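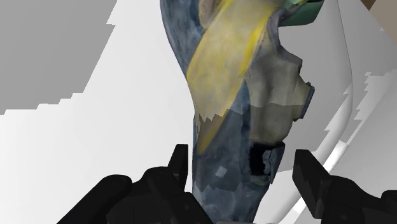

Search this site Enter keywords

Saving water at home – speaker notes, Dernley library talk

Start
Thank Olaia Benítez for the room. Talk is 20 minutes, then questions. Ask who has a water meter and wait for hands.

The meter test
Read the meter last thing at night and again before anyone gets up. If the figure has moved and no one has used a tap, look for a leak. Unai Vidal did this in January and found his garden pipe had gone.

The toilet
Put a few drops of food colouring in the cistern. Leave it for 10 minutes and don't flush. Colour in the bowl means the valve is letting water through – usually a cheap part. Turn the water off before taking the lid off to fit a new one.
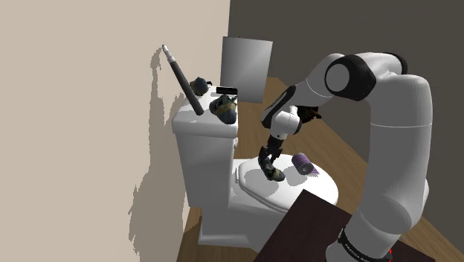 The garden
Water in the evening, at the roots. A butt on the downpipe is enough for most small gardens. Mention the Paewai allotments, which share 171 plots between two tanks.

Questions
Leaflets are by the door. If asked about bills, say I don't work for the water company. Pass round the sign-up sheet for the Fanberg talk.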